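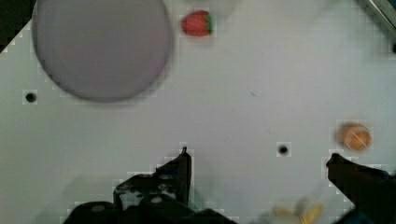

3.2 The play food and the table

I want to spend a bit of time on the objects themselves, partly because I've read far too many papers on pretend meals where the food gets one line ("a standard set of toy foods was used") and I'm left wondering what on earth was on the table. Play food is all over the place in size, material and realism, and anyone who has sat on a nursery floor with a box of it knows that the pieces don't belong together at all.

Our table was white and so were most of the surfaces we considered for it, which I'll admit I fought against at first. I wanted wood, something that looked like a kitchen. Vibeke Ladefoged argued for white on the grounds that small bright fruit would show up well on it, and she won. The plate is a soft lavender-gray, big and round, with a slightly darker rim. It's a calm color, close enough to the table that it never shouts, but the edge is still easy to find. We had tried a patterned plate before that (Skirnico, sold as part of a picnic set) and people in the pilot kept talking about the pattern. They asked if the flowers meant something. They did not.

The strawberry is the piece I'm fondest of. It's small, red and a little shiny, with a short green cap at one end, and next to that plate it looks tiny. The round orange piece is a different story, and I've left it without a proper name all the way through this paper. In the pilot it was called an orange, a peach, an apricot and, once, very firmly, a tangerine. We coded all of these as correct. Štěpánka Dvořáček wanted to replace it with something less ambiguous and I talked her out of it, which I'm still glad of, as the naming turned into some of our best material (Section 4.3).

The collection we chose from is the Vasis loan library, which holds some 2,000 pieces of play food in every material going. We went through it shelf by shelf over one long week in November and came out with 26 candidates. Most of the hard plastic fruit was easy to judge: it looks like the fruit, it's hard, and you put it on a plate or you don't. The soft pieces took much longer, and we disagreed about nearly all of them.

The ketchup is a good case. A real ketchup bottle is a container, so you tip it, squeeze it, and wait. A plush one has the outline of a bottle and none of that, but people who handled it in the pilot still turned it over above the plate as though something was going to come out! A plush tomato has no such routine attached to it. So I'd separate two things that the toy food literature tends to lump together, the look of a food and the handling that goes with its packaging. The bottle carries both, even in felt.

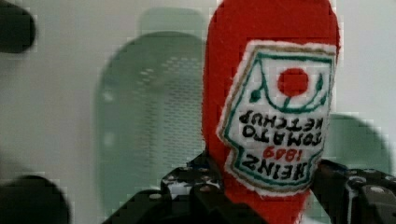 Figure 4. The plush ketchup bottle, cap end up, with its embroidered label.

The label does a lot of the work. It's stitched in a good amount of detail, with the red tomato, the green vine around it, TOMATO KETCHUP in black capitals, 1869 in small slanted red numerals, and HEINZ in the biggest letters of all. With the cap end up, as in Figure 4, every word is the wrong way around for the reader, and I had expected this to slow people down in the naming task. I'd guess the shape of the patch and the red of the body are enough by themselves, although we didn't test the bottle with the label covered and I wish we had. The stitching is a little uneven up close. I like that, and Štěpánka doesn't.

We did worry about having a branded item next to fruit that has no brand on it whatsoever. Kirkegaard, whose sorting scheme we borrowed for the materials, treats a printed or sewn name as a separate property of the toy, and we followed that. In the item table the bottle is therefore entered as soft, red, packaged and lettered, while the strawberry is simply red and unpackaged.

Two of us scored every piece for likeness and ease of naming, and we settled the disagreements by talking them through with the pieces in front of us. I'd recommend this over email. On paper I had the bottle down as a poor likeness (too fat, too fuzzy), and then I held it, tipped it over the plate without thinking, and changed my score. The Zallonska rating sheet has no box for that sort of thing, so we wrote it in the margin, and the margin notes are included in the appendix with the scores.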